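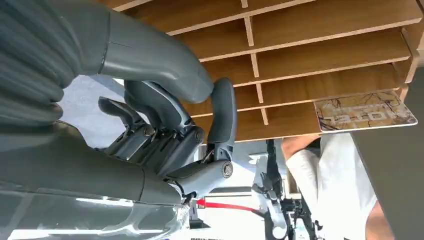 Chacko by Nendau: album review

May 16, 2021

I had this one on in the kitchen for most of the week before I sat down to write a word, and I still keep going back to side two. Chacko is the fourth record from Nendau, and the first where they've let Gualtiero De Luca loose on the drums for the whole thing (he only turned up on a couple of tracks last time, and I wanted more of him then!).

It opens with Wudeo, a slow shuffle with a bass line so low my cheap speakers gave up on it. Headphones, please. The brass comes in late and a bit ragged, like a band walking in from the street, and I love it for that. De Luca hardly touches the snare for the first half, just rims and a shaker, and when he does finally hit it you sit up.

The middle sags a little. There's a ballad with far too much echo on the voice, and the remix tacked on after it could have stayed on the single. I've skipped both since the second listen, sorry.

Then comes Ludis, and all is forgiven. Handclaps, a daft little organ riff, everyone shouting the chorus slightly out of time. My neighbour knocked to ask what it was, so that's one more copy sold.

The vinyl costs £23 and comes with a lyric sheet in print so small I needed my reading glasses. My pressing had a bit of crackle at the start of side one, nothing terrible. The download has one extra track, a live take from last December, and it's worth having for the drum break alone.

Four stars from me.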